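3.2 Labels and the problem of "natural"

Most of the respondents in the Brurley survey could not say what their candles were made of, though this did little to dampen their opinions on the subject. Of the 100 households we wrote to in August, 8 named the wax correctly. A larger group answered "natural", a word which the trade has never got round to defining.

Packaging seems to carry most of the load. Leaves, stems and muted greens were read as evidence of plant wax, even where the fine print said paraffin (see Figure 2). 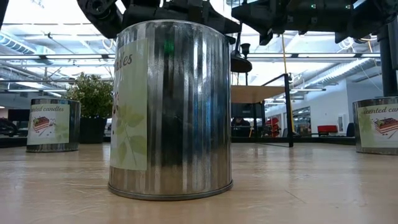
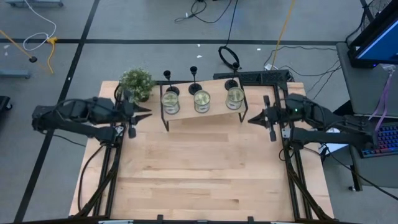
Figure 2. Metal can with a leaf-patterned label (first picture); three glass jars on a display stand (second picture).

Plain glass fared worse. Respondents called it "honest" and then guessed wrong anyway — a pattern also seen in our Sakitz pilot, where the sample was smaller and the scented varieties gave one of the authors a headache. Colour had a weaker effect, and price had none that we could find.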